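# Runow cell 2: notebook, August

Started 07:40. Carried over from the last entry: handover between the plating station and the hand pair, and what to do about Kirsty's staffing sheet.

## Where we are

The plating line at Jendimness is to run with one two-armed station in place of two of the manual positions on the cold side. The station picks, places and clears. People keep portioning, sauces, anything cut to order, and final check. The site wants the station in simulation first, then in the back kitchen, then on the line. We are still in simulation for clearing and in the back kitchen for placing.

Task under work today is clearing: take the items off an oval plate, put them on the board to the right, leave the plate where it is. Dull, but it is the job the cold side likes least and the one they do most.

## Simulation runs, morning

Ran the clearing set on the Yensuk build with the contact settings from last time. 88 episodes, no changes between them except the random placement of plate and items.

Results by cause of failure, worst first:

- Long items rolling on first contact. The hand closes from one side, the item turns about its thick end and the grasp centre is no longer where the planner thinks it is.
- Small item disturbed while the long one is being lifted. Mostly when it lies near the thick end.
- Plate dragged. Flat plate without a rim, so a low fingertip pushes it along the table.
- Two episodes stopped on joint limit in the right wrist. Both had the plate close in on the right. Excluded from the grasp figures but kept in the log.

Seven episodes were scored as failures by the script and as passes by me. In all seven the tart ended up on the board but upside down. The script compares orientation, the task sheet doesn't mention it. Asked Kirsty Lockwood, who ran the cold side before she moved to this project. Her answer was that an upside-down tart is waste. Script stays as it is. Task sheet to be amended, and I have gone back to the earlier logs to rescore the ones I passed by eye.

## Order of picking

The planner takes the largest item first. This was my choice and I think it is wrong. Kirsty pointed out that anyone on the cold side takes the fragile item off first, then whatever can stand being handled. Largest-first gives the better grasp score on the first pick and a worse score for the plate as a whole, and the plate as a whole is what the site pays for.

Things to sort out before changing it:

- There is no "fragile" field in the item list. Adding one by hand is fine for the present menu. Someone at the site has to own it when the menu changes.
- Small-first means the fingers come down beside the large item with less room. Need the narrow approach, thumb and two fingers, other fingers held back.
- Which arm. At present the nearer hand takes the item and the other waits in its ready pose.
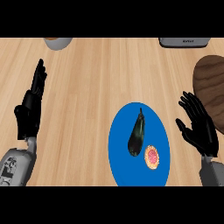 With an aubergine and a tart on the same plate the gap between them is the whole problem. Coming in from the right, the thumb has to clear the thick end of the aubergine before it can get round the crust. From the far side there is more room but the wrist ends up close to the limit already noted. Will try a version in which the left hand steadies the aubergine without lifting it while the right takes the tart. That costs cycle time. Kirsty's view is that cycle time on clearing matters less than the site manager says, because the bottleneck is the wash-up hatch. I'd like that measured before I rely on it.

## Staffing sheet

Kirsty's draft went through with me line by line from 14:15. Notes for the record:

1. The sheet as sent by Jisus (the integrator) lists the two manual positions as "released". The cold side read this as redundancies, and asked. The site's written position is that both people move to portioning and check. The word is to be changed before the sheet goes anywhere else.
2. Somebody has to attend the station. Jisus has this as a shared duty with no hours against it. From the back kitchen placing runs, attending is real work: reloading, wiping the work surface, clearing a stop, deciding whether a stop is safe to clear. It needs hours and a grade.
3. The two people moving to check will be standing still for longer than they do now. At present they walk between the cold store and the line all shift. Kirsty wants rotation every two hours and has written it in. No objection from me, and it helps us, as more people learn to restart the station.
4. Stop button. Cold side asked whether pressing it counts against them. It must not. Stops are logged by the station with a cause code and no name. I confirmed there is no login on the panel and we aren't adding one.
5. Training. Jisus offers a slide deck. The people who did the placing trial learned it by standing next to the station and clearing faults with one of us there. Asked for the same on clearing.

Open point, not ours to settle: pay for the attending duty. Kirsty is taking it to the site manager.

## To do

- Add fragile field, default to yes for anything baked.
- Rerun the clearing set small-first, same seeds, so the comparison is fair.
- Version with left hand steadying. Short set only until the wrist limit is understood.
- Raise fingertip floor height slightly and see whether plate drag drops without losing the low items.
- Rescore old logs for orientation. Half done.
- Ask the site for a shift's worth of timings at the wash-up hatch.
- Send Kirsty the list of cause codes in everyday words. "Grasp centre divergence" means nothing to anyone on the line and not much to me at the end of a day.

Small-first run set going at 17:05 on the second machine. Don't restart it for updates.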